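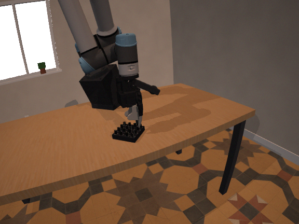
Sun 15 May

By a reader in Hollis

At Filtum we were seventeen people on the peg line, and I was the one who had been there longest. In October the manager told us that Drolteo would send us an arm, and that before the arm came we would see it in the computer, doing our job. So we stood in the canteen with our coffee and looked at the screen. They had given it a nice room. There was a window with a small potted plant on the sill, a floor of tiles with big stars, and a long wooden table like the one my grandmother had, and the gripper was lowered to the black tray as if it wanted to smell the pegs. "Our floor is concrete," said the woman next to me. It was the only thing anyone said for a while.

The trays were the right ones. I knew those short black pegs better than I knew my neighbors. You take one with the thumb and the second finger, you turn it until you feel the little step on the side, and you put it in. After some years you do not look any more. You talk about your children, about the price of meat, and your hand finds the step alone.

The young engineer from Drolteo asked me to explain how I knew which pegs were bad. I said that they felt bad. He waited with his pen. I tried again and said that a bad peg is a little bit sleepy when you turn it. He wrote down "sleepy" and then he put a question mark after it, and I was ashamed, as I was at school when I came new to this country and said the wrong word for soup.

For 8 weeks he sat beside me. He was polite and he ate his lunch at our table. I gave him bad pegs to hold, and good ones, with his eyes closed, and in the beginning he was always wrong. Then one morning he said "sleepy" before I did, and he was right. The whole line laughed, and I too. Only on the bus did I think about what I had taught him, and to whom he would teach it.

The arm came in spring. It was darker and bigger than I expected, and it was quieter than us – this was the thing I could not get used to. When seventeen people work, there is always a noise of talking, and someone sings badly. Now there are two of us in the hall. The others went to packing, or to the Hilto warehouse across the river, or home. The woman who spoke about the floor sends me photos of her tomatoes.

My job is to watch. When the arm finds a peg it does not like, it puts it in a box, and I take it out and turn it in my fingers and press yes or no. Mostly it is yes. On Friday it gave me 29 pegs, and with one of them I did not agree. I turned it for a long time, near the window of the office where the light is better, and I felt nothing sleepy in it.

I pressed no. The peg I put in the pocket of my coat, and on the bus I turned it again, all the way to Hollis.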